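Suchbegriff eingeben Suche

Lackierte Holzböden pflegen: Feuchte, Mittel, Filzgleiter

Versiegelte Holzböden vertragen wenig Wasser. Der Lack selbst ist dicht, die Fugen sind es in der Regel nicht. Gewischt wird deshalb nebelfeucht: Das Tuch wird so weit ausgewrungen, dass der Film auf der Fläche nach spätestens zwei Minuten verschwunden ist.

Vor dem Wischen saugen, und zwar mit Parkettbürste. Sand wirkt auf Hochglanzlack wie Schleifpapier. Mikrofasertücher mit harten Borstenanteilen sind ungeeignet, sie hinterlassen feine Bögen, die man im Gegenlicht sieht.
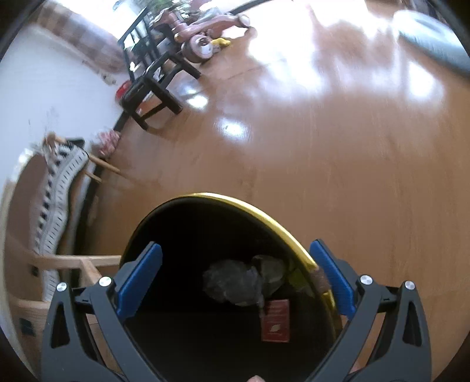 Dosierung: 12 ml Neutralreiniger auf fünf Liter lauwarmes Wasser. Mehr Reiniger löst nicht mehr Schmutz, er bildet Schlieren und später einen grauen Belag. Essig und Scheuermilch greifen die Oberfläche an. Dampfreiniger sind tabu, auch auf kleiner Stufe.

Filzgleiter unter Stühlen im Oktober kontrollieren, vor Beginn der Heizperiode. Eingetretene Körner lassen sich aus dem Filz nicht zuverlässig entfernen — austauschen. Unter Abfalleimer und Pflanztöpfe gehört ein Untersetzer mit Rand, denn stehende Nässe am Boden des Gefäßes verursacht Ränder im Lack.

Matte Laufzonen kann man auspolieren, solange die Lackschicht geschlossen ist. Test: einen Tropfen Wasser aufsetzen. Zieht er nach zehn Minuten dunkel ein, muss die Stelle neu versiegelt werden.

Natnael Gidey, 4. Dezember 2025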